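Minutes of the equipment review meeting
Brarno shared workshop, upstairs room
Mar 8, 2021

Present: Angeliki Kyriakidis (chair), Mahfuz Paul, Areti Tzanetos, Pantelis Tsoukalas
Apologies: Paraskevi Zervas, who sent written comments
Minutes: Areti Tzanetos

1. Minutes of the last meeting

The January minutes were accepted with one correction. Under item 4, the quote from Mavromatis was for a yearly license, not a one-time purchase. Areti will fix the file copy.

2. Matters arising

The network switch in the back workshop has been replaced. Pantelis still has the old one if anyone wants it for spares.

The two workstations from the Branditz order are set up. One has a noisy fan and will go back for exchange. Mahfuz to arrange.

3. Rillari arm simulator – trial report

Mahfuz reported on the trial of the Rillari package. It comes as a simulator, a set of ready-made table tasks, and a controller bridge that is meant to let the same program run on a real arm. We have had the simulator and the tasks on trial. The bridge has not been tried, as it is not part of the trial license.

Installation took most of an afternoon on the first machine and much less on the second. The guide leaves out a step for the graphics driver. Mahfuz wrote up the missing step and it is pinned in the shared folder.

He ran 300 attempts at the basic pick task with the settings that come in the package, then the same number again after changing the approach height. He did not want to give a success rate to the meeting yet, as the log counts an attempt as finished when the gripper closes, whether or not anything is in it. He has asked the supplier whether this can be changed. Until there is an answer he is going through the saved wrist views by hand.

Angeliki asked how long that would take. Mahfuz said he could get through the first set before the next meeting if no one gave him anything else. It was agreed that no one would.

Pantelis asked whether the package would run on the older laptops. Mahfuz said it starts, but the view lags behind the commands and he would not want a class working that way. The Branditz machines are fine.

4. Comments from Paraskevi Zervas (read by the chair)

Paraskevi had tried the package on two evenings and made the following points.

The task editor is easy to use. She placed her own objects on the table without reading the manual.

Undo does not cover camera changes. She lost a camera setup this way and had to enter it again.

The wording of the error messages is poor. "Plan rejected" can mean at least two different things, and the fix is different in each case.

She would be in favor of buying, provided the bridge is shown working on an arm first.

Pantelis agreed with the last point. Angeliki said she would put it to the supplier as a condition.

5. Wrist view and gripper position

There was a longer discussion of the wrist view. Pantelis said that beginners will rely on it more than on the overview, and that it should be judged on that basis. Mahfuz said the default angle gives plenty of table and not much gripper. With the fingers open, only the tips come up into the picture, and an object outside the right finger can be mostly out of sight while the space between the fingers is bare table. 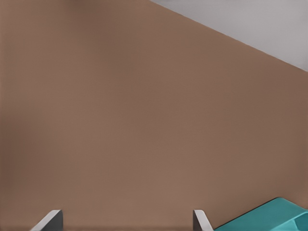 Areti asked if the camera could be tilted down. Mahfuz said it can, through the settings file, but the ready-made tasks reset it each time they load. He has a short script that puts the angle back. Pantelis would rather see it fixed in the product, as scripts of this kind tend to get lost when machines are reinstalled.

Pantelis also raised the plain surfaces. The table has very little on it to judge distance by, and he would like a grid that can be switched on for the first lessons. Areti thought this could be done in the task editor. She will try it and report back.

Agreed that the camera reset goes to the supplier as a fault and the grid as a request.

6. Cost

Mavromatis, as reseller, has quoted 1000 per year for 10 seats, support included. The bridge is extra and has not been priced. Angeliki noted that the support hours are the supplier's own and do not cover our evening sessions.

Areti asked what happens to saved tasks if the license is not renewed. No one knew. Angeliki to ask, and to get the reply in writing.

Mahfuz said he would be content with fewer seats in the first year. Pantelis disagreed – the introductory group is already full and sharing seats did not go well last time. The number was left open until the bridge price is known.

7. Decision

No purchase to be made at this stage. Angeliki will ask for the trial to be extended and for a demonstration of the bridge on a real arm, preferably here. If the extension is refused, she will circulate the terms by email and take views that way.

8. Actions

Angeliki – trial extension, demonstration, bridge price, question on saved tasks
Mahfuz – finish checking the first set of attempts, report the camera reset, return the workstation
Areti – correct the January minutes, try the grid in the task editor
Pantelis – draft a first lesson using the pick task, to be tested on Paraskevi

9. Any other business

The door code for the back workshop has changed. Pantelis will give it to members in person and asks that it not be sent by email.

Next meeting to be set once the supplier has replied about the demonstration.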